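# The flower cure, at $238 a head

The brochure for Hovita promises that four afternoons of arranging flowers will leave you "measurably calmer." I asked what was being measured. The woman at the desk said people usually cried on the second afternoon.
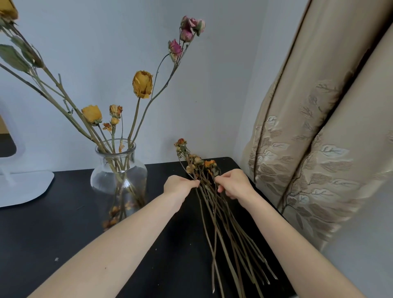

Therapy with a prop has been a growth trade in Plerkholm for years. First came the goats, then the pottery wheels, then a singing bowl studio that closed before I could get there. Hovita runs its floral sessions for caregivers, mostly people looking after a parent with dementia, and charges $238 for the course. It says up to 3,000 have signed up since it opened. It would not say how many finished.

I don't doubt that people like it. The caregivers I met in November were tired, and for two hours someone else was minding the phone. One told me she had slept through the night afterward. Another said she would have slept just as well after two hours in her car.

That second answer is the one Hovita's own study can't deal with. Its survey, run by a consulting outfit called Nilik, asked customers how they felt on the way out the door. It had no comparison group and no follow-up. The county is now weighing whether to pay for places out of its respite fund, and a home aide for an afternoon costs less.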